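Speaker notes — Teaching by hand, teaching by remote
Dravville workshop day, Mon 25 November
Slot is after lunch. Laptop on the left side of the lectern, clicker in the bag.

Slide 1. Title
Say who we are. We run the demonstration side of the Rornent project, the part where a person does a task and the robot learns from the recording. Ask who in the room has driven an arm by remote control. Ask who has used a hand-held gripper. Wait for hands, then go on.

Slide 2. Two ways to show a task
Remote control first. The operator sits at a leader arm and the robot copies the motion. Every recorded pose is one the robot has already reached, so reach and joint limits are taken care of. It is slow, and new operators feel very little through the leader arm.

Then by hand. The operator holds a gripper with the same fingers as the robot and a camera on top. You walk up to the table and do the job. Fast to learn. But a person can twist a wrist in ways our arm can't, and those recordings have to be thrown out later.

Don't argue for one over the other yet. That comes on slide 6.

Slide 3. What the gripper camera sees
Leave this one up for a while. People at the back need time to look at it. Point out the fingers, the power strip, and how much of the room comes along with them. 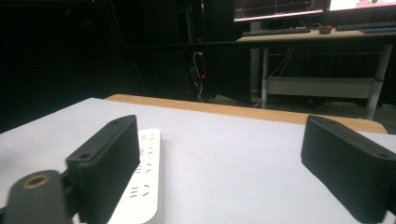 Gripper camera view, power strip on the white table.

Talking points: the policy gets this view and the gripper width, nothing else. No overhead camera. The two fingers are always in view, so the model has a fixed reference for where the tool is. The sockets are small and dark on a white body, and from this angle they run away from the camera. A plug has to be lined up with one of them from a view like this.

The background matters too. Monitors, a desk, cables, a red light. If every demonstration is recorded facing the same desk, the model may start to lean on the desk. We now turn the table or change rooms between sessions.

Slide 4. Numbers
We planned 1000 hand-held demonstrations of the power strip tasks and ended up with 1032. Remote control set is smaller, still being recorded, don't give a figure. Hope to have it closed in January.
If asked about long recordings: a single one can run up to 4000 frames, mostly when the operator stops to regrip the plug.

Slide 5. What went wrong
Fast hands. Our first operators moved at normal human speed and the camera tracking dropped out. We asked them to slow down on the approach only — the rest was fine.
Finger angle. People tilt the tool to get a better look at the socket with their own eyes. The camera then loses the socket. The fix was to have them practice while watching the camera feed, then put the screen away.
Hesitation. Remote operators pause above the target, sometimes for a long time. The model copies the pause and sits there. We trim pauses now, but keep the short one right before contact.

Play the clip of the arm hovering over the strip. It has no sound. If it doesn't start, skip it and describe it.

Slide 6. Which one to use
Hand-held for variety: many tables, many strips, many starting positions. Remote control for the last bit of the insertion, where the robot's own stiffness matters. The Bélanger cell uses both, in that order. The group at Dadesberg went with remote only and may tell you something different, so send people to their poster.

Slide 7. Advice if you are starting
Write down what counts as a finished demonstration before recording any.
Check the first 2 recordings on the real arm the same day.
Keep the failed ones in a separate folder, labeled.
Rotate operators. One person's habits show up very clearly in the result.

Questions
Likely: cost of the gripper, whether the fingers can be swapped, whether we share data. Fingers yes, data not yet. For cost, give them the parts list from the handout.
If time is short, drop slide 4 and go straight to 5.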